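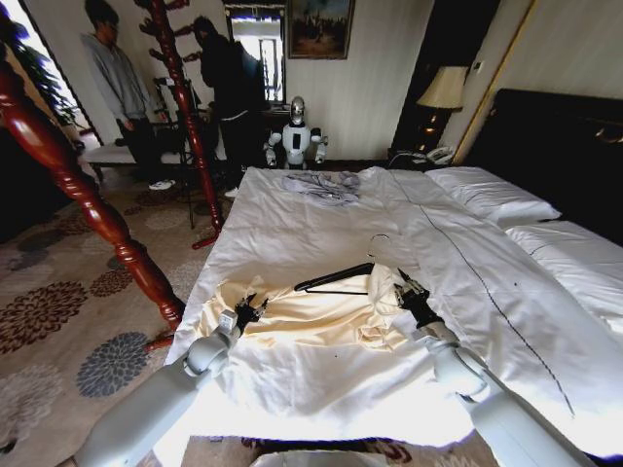 Nastasley Clothes Swap: minutes of the March meeting

Held in the upstairs room at Luditz House, Wednesday, 7.30pm

I'm doing the minutes again as my handwriting is the only one everybody can read, apparently. These are typed up from my notebook and I've put them in the order we talked about things, which isn't quite the order on the agenda. If I've got you down as saying something you didn't say, tell me before the next one and I'll change it.

Who was there

Ľubica (in the chair, and in the good chair too), Maureen, Tess, Gordon, both Annes, Priya and me. Helen came for the second half after her bus. Apologies from Colin, who has his knee, and from Jude, who is away till after Easter.

Last time's minutes

Agreed, with one change. I'd written that Maureen offered to wash the table covers. She offered to ask her sister to wash them. The sister said no. Table covers are still in my boot and still not washed, so if anyone has a big machine please shout.

Matters arising

The sign for the front gate is done and it looks lovely! Gordon painted it on both sides so you can read it coming up from the bus stop as well as down from the shops. Tess pointed out that it says SWOP and not SWAP on one side. There was a fair bit of talk about whether both are allowed (Anne B. looked it up and they are) and we're leaving it.

The lost glove from January has been claimed. The lost umbrella hasn't, and I've been using it.

How the February swap went

Really well, I thought, and so did most people. Ľubica read out the count from the door: 35 people through, up on the last one even with the rain. We took in nearly 76 items, give or take a bag of socks that Priya and I couldn't agree on (is a bag of socks one thing or lots of things? We put it down as one). Coats went first, as they always do at that time of year, then children's shoes. Jeans hardly moved. We've still got the same jeans we had in the autumn and I feel I know them personally.

Things people said they liked: the tea, the long mirror, being able to sit down. Things people grumbled about: the queue for the changing corner, the heating, and not being able to find the 16s on the dress rail, where somebody had hung them in among the 10s. Anne P. put her hand up to that one very gracefully. She'd been sorting by colour. It did look nice.

We talked about whether to sort by size or by colour next time. Priya wants size, full stop. Tess said people enjoy a rummage and that half the fun is finding something you weren't after. Ľubica said she'd been to a swap over in Torberg where everything was on the rail by size and then by colour inside each size, and it took them all morning to set up and was a mess inside ten minutes. We settled on size, with big card dividers, and nobody is to worry about colour at all.

Dividers: Anne B. to make them out of cereal boxes. Please save your cereal boxes.

The changing corner

This took ages. At the moment it's a curtain on a pole across the corner by the piano, and the pole comes down if you lean on it, as Mrs Fenn found out. Gordon has offered to put up a proper rail with brackets. Luditz House have said yes as long as the holes are filled if we ever leave, and Gordon said he'd want that in writing, so I'm to email them.

Helen (just arrived, still in her wet coat) asked if we could have two corners and not one, with the second by the window. Maureen was against, on the grounds that it's a window. Helen said you could hang a sheet over it. We went round on this for a while and then agreed to get the first one up and see how the queue is.

Anne P. wants a stool in there and a hook for handbags. Agreed straight away, best idea of the night. I have a stool.

Delicate things and dressy things

Ľubica brought this one and it's something I hadn't thought about much. We're getting more evening wear and nice blouses and nightwear coming in, satin and that sort of stuff, and it doesn't do well squashed in a carrier bag with somebody's walking boots. Two blouses last time had pulls in them by the end of the day, and Ľubica is fairly sure they came in without. She'd like us to keep a short rail just for delicate things, near the tea table where one of us is always standing.

Priya asked who decides what counts as delicate. Ľubica said if you'd be cross to see a cat sit on it, it's delicate. That's going in as our official rule.

There was then a long chat about hangers, which I'll keep short. The wire ones leave marks on the shoulders and Maureen would like to see the back of them. The plastic ones from the shops are all right but slippery things slide straight off. Helen wraps elastic bands round the ends of hers at home and says it works a treat, so we'll try that. Padded ones would be best but they take up so much room on a short rail. Tess has a box of them from her mum's and will bring a few along.

And on ironing: please don't, on the day. We had somebody last time with a travel iron on the piano lid. If something's creased, it can go out creased. Gordon said he's never ironed anything in his life and we all said yes, Gordon, we know.

Ľubica also asked that people bringing in dressy things bring them on a hanger or laid flat over an arm if they can, and I'm to add a line about it to the poster. I said I'd word it so it doesn't sound bossy. Suggestions so far:

Got something silky? Bring it on a hanger and we'll look after it.

Please hang your fancy things. (Gordon's. I don't think so.)

Tea and cakes

Priya's flapjacks ran out by eleven. We need more flapjacks, or for Colin to be kept away from them. Danko have offered us their end-of-day buns at no charge if somebody picks them up the evening before, and Helen goes past on her way home so she'll do it. They'd like their name on the poster and I can't see why not, they're very good buns.

The urn is making the noise again. Gordon to look at it. Maureen asked that he doesn't look at it the way he looked at the toaster.

Anne B. raised oat milk. Agreed.

Leftovers

At the end of last time there was still a great heap, and it ended up in Maureen's hall for a week and then in Tess's garage. Tess would like her garage back. We talked about what to do with what doesn't go:

Good coats and shoes to be kept for the next swap, in the tall cupboard on the landing, now that we've got the key.

Worn-out cotton to Anne P., who cuts it up for rag rugs and can't get enough of it.

Towels and blankets, however tatty, to the dogs' home, who asked for them.

Everything else to the charity shop on the Torberg road, a few bags at a time. They've asked us very nicely not to turn up with a carful on a Monday morning again.

The jeans: Helen wondered about a table of them at the front with a sign saying please. Carried.

Mending table

Anne P. would like to run a mending table at the next swap, just buttons and hems and small holes. She'd show people how to do it as well as doing it for them. Everybody thought this was a smashing idea. She needs a lamp with a decent bulb, a jar of odd buttons, and somebody to sit with her and thread needles, as her eyes aren't up to it by the afternoon. I've said I'll do the threading until my own go. Lamp still wanted!

Priya asked if we should charge. Anne P. said certainly not. There'll be a saucer, and if people want to put something in the saucer it'll go towards thread.

Children's rail

Ran out of time, sorry Tess. It's first up next meeting, I've written it on my hand.

Any other business

Gordon asked whether men are going to be catered for at some point beyond the one box marked MEN. Fair question. He'll ask at the bowls club for shirts and jumpers, and if he gets enough he can have a rail.

Maureen has found a pair of reading glasses in a tartan case. They aren't hers, and they aren't any of ours.

Helen's niece is getting married in the summer and wants to know if we ever see hats. We do, now and then. I've put her name on the list by the door.

Jobs

Me: email Luditz House, poster, stool, needles, find a home for the table covers

Gordon: rail and brackets once we hear, urn, bowls club

Anne B.: dividers, oat milk

Anne P.: mending table, buttons

Helen: buns, elastic bands

Tess: padded hangers

Priya: flapjacks, double

Ľubica: short rail, and she'll ask the Torberg lot if they'd lend us their spare mirror

We finished at ten past nine and stacked the chairs. Next meeting is in the same room at the same time, and could whoever comes up last please pull the street door shut behind them, it's been blowing open.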